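The Bin Years

Toy storage is having a moment. Shelves are out, deep metal bins are in. 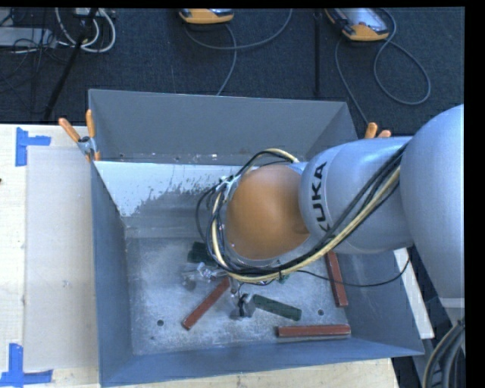 Şengül Erdem, who has sold old blocks in Brakport since March, swears by plain colors. Brick red, dark green. Long ones go first - 4 dollars each, 70 for a crate. "People want the wieght of them," she says.

Her own system? None. Tip them in, leave them crooked. Sorting is for customers, and most of them dont. A bench at table height helps. So does a bin with no lid - lids get lost.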